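Kitchen Tips: Living with a Hired Dish Helper

Plenty of you wrote to me over the holidays wanting to know whether the Pludero dish service is worth the bother, so I booked it for 15 visits (my poor plates!) and kept notes by the kettle. Grekholm rents out the robot, sets it up beside your sink and shows you the ropes, and after that you're on your own with the phone line and a rather good little booklet.

My first tip is to start it on plain plates. Leave Grandma's gold rims and anything with a handle for your own two hands until you've watched it work a while.

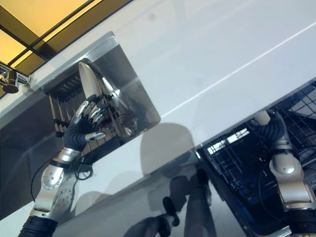
How long does the setup visit take?
Allow two hours, and have the counter cleared before they come, or you'll spend the first part of it moving the toaster.

Next, think about your racks. I like a slotted rack right in the sink, so each plate has a place of its own, and I pull both dishwasher racks well out before starting. Scrape everything first, too! Dried egg is still dried egg, whoever is holding the plate.

Push your bottles to the very back of the counter, up against the wall, and wipe up drips as you go.

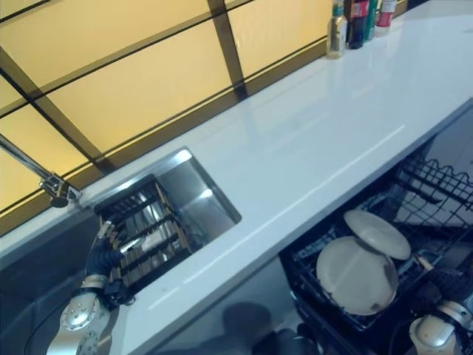 My friend Pirjo Niskanen goes further and keeps all her oils in a cupboard on visit days, but I cook too often for that and would only be hunting for the vinegar at suppertime. What I do put away is the cutlery, and sharp knives above all.

As for the price, I paid 213 dollars for the lot, setup included, and if you cancel a visit you need to ring by 8 the evening before. I've booked again for October, when the whole family descends on us.

Maysoun Srour, 18 January 2020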